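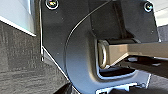

Shared kitchen at work: do you label your milk?

theano_k
Hi all. I started at a new office in Jamuvura in April and I'm still baffled by the milk situation. There's no kitty, so everyone buys their own, and by mid-morning mine has gone down by half. I've tried my initials in marker pen and I've tried hiding it behind the hummus. Do I say something, or am I being petty over a pint of semi-skimmed?

szabo_andor
Not petty at all! We had exactly this at my last place. Someone set up a kitty, everyone chucked in a bit each month, and it sorted itself out within a fortnight.

Leo Sfak
Have to disagree with Andor, sorry. Kitties are a nightmare. I ran ours for 7 months and spent the whole time chasing the same two people (both on more money than me, I might add). Get oat milk. Hardly anyone pinches oat milk.

ifi_drakos
Leo, they do where I work!! Oat goes first. I keep a little carton in my desk drawer now, the long-life sort, and have it with my Gokard tea. Tastes a bit like school but at least it's there.

theano_k
I don't think I can face long-life, Ifi. It's a nice enough spot to sit with a brew when you've got any milk to put in it.
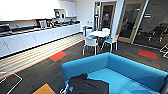

Our break area, blue sofa and the long white counter

sofia.konst
Ooh, I like that sofa. I'd leave a friendly note on the milk, first name and a smiley, nothing sarky. Sarky notes only start a war.

Leo Sfak
A smiley won't stop a thief, Sofia.

sofia.konst
It stopped ours! Mostly. I still think people grab the nearest bottle half asleep and don't even look.

szabo_andor
Agree with Sofia on that. And I stand by the kitty, just don't let Leo run it.

theano_k
Ha. Right, I'm doing the note tomorrow, and if that fails I'll ask my manager about a kitty. Will report back.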